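Drorketti tour notes, second leg

April 23, 2025

The second leg has been confirmed, and the routing is better than the first. Six dates, starting in May, with the Brovville show moved from the club to the old corn exchange. The club held 500. The exchange holds 1,000 standing, or 725 if they put the seats out, and the listing does not yet say which. I have asked the box office and will add a line when they reply.

My interest is mainly in the sound. I saw the first leg twice, and the low end was muddy on both nights. The bass and the kick drum sat in the same narrow band and the vocal was pushed up to get over them.

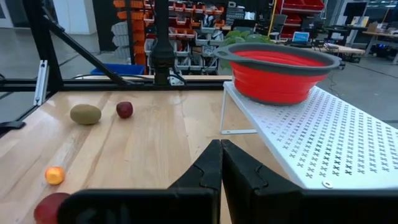
Dinesh Roy mixed those shows and has since gone back to studio work. Duyên Hà takes over for the new dates. She mixed the Manzano live record, where every instrument can be picked out, so I expect a drier and quieter mix with more room around the guitars.

The set will change too. On the first leg they played fourteen songs in the same order each night, with one swap in the encore. Hưng Lò said from the stage that the older material was being rehearsed again. I would drop the two slow songs in the middle, which stopped the set dead both times, and bring back "Callumex" as the opener. It has a long intro on one chord and gives the engineer time to settle the levels.

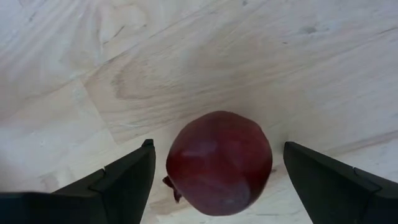

A pomegranate on a pale wooden top.

Tickets went on sale at ten and I had mine by quarter past. The queue page gave me position 1,569, which moved quickly, then stuck for several minutes at the payment step. Refreshing did no harm in my case, but I would not recommend it. The booking fee is charged per ticket and the postage per order, so buy together if you are going in a group. 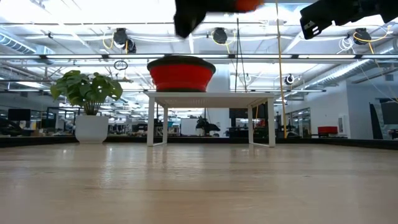

Support is Lộc Hoàng, playing solo with a loop pedal and one small amplifier. Last time I heard him he had the amp on the floor, pointing at his own knees, and the front rows got very little of the top end. Raising it helps a great deal. A stand like the little white table with the red bowl on it would do, provided the thin metal legs could take the weight. Tilting it back a few degrees helps as well.

Hằng Bạch is driving up for the Brovville date and has a spare seat from the south. I will be standing next to the sound desk if the floor is unseated, and in row F if it is not. Doors are at seven, support at half past.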